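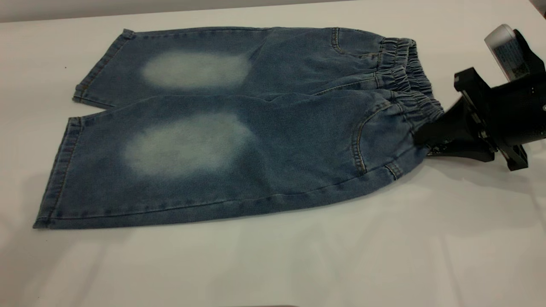
Urban Housing and Land Use Group, Department of Geography, Zotden University

4. Rent change along the Leckie tram corridor

4.1 Data

Asking rents were collected from listings for the Grudville and Skeson districts over a period of 48 months ending in August. Listings with no stated floor area were dropped, as were furnished lets of under six months. The remaining set holds more than 900 units, each matched to its nearest stop by walking distance along the street network. Straight-line distance was tested first and gave poor results in Skeson, where the rail yard separates much of the housing stock from the line.

Asking rents overstate what sitting tenants pay. The gap is likely to be widest in the older blocks of Grudville, where leases are often renewed by private agreement and never listed. We therefore treat the estimates below as a measure of the price faced by new arrivals – a narrower quantity than the cost of living in the district.

4.2 Results

Rents near the stops rose faster than those farther out in both districts, but the timing differs. In Grudville the increase begins when the route was announced and flattens once service starts. In Skeson there is little movement until the trams are running. Dunbar reports a similar lag for bus lanes and attributes it to weaker investor interest in districts with a high share of public housing. Our data do not allow a direct test of that claim, as ownership records for Skeson are incomplete.

Adding controls for building age and floor level reduces the size of the Grudville effect but leaves its sign unchanged. The Skeson estimate is sensitive to the choice of cutoff distance and should be read with care. 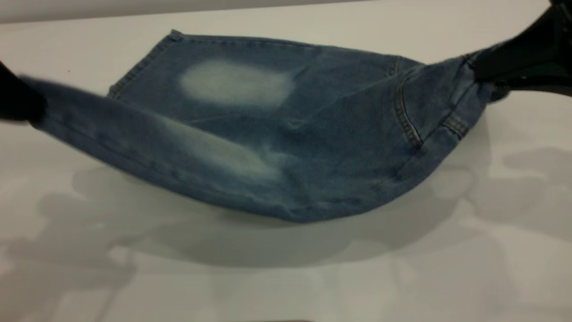

Figure 4. Light-wash denim jeans held at opposite ends by two black grippers above a white tabletop.

4.3 Displacement

Rent levels alone say little about who moved. School enrollment records show a higher rate of midyear transfers out of Grudville during the announcement period, mostly to schools at the outer end of the line. The records do not give a reason for transfer, and families without children are missing from them altogether. Utility account closures follow the same pattern with a delay of one quarter – a difference we attribute to billing cycles.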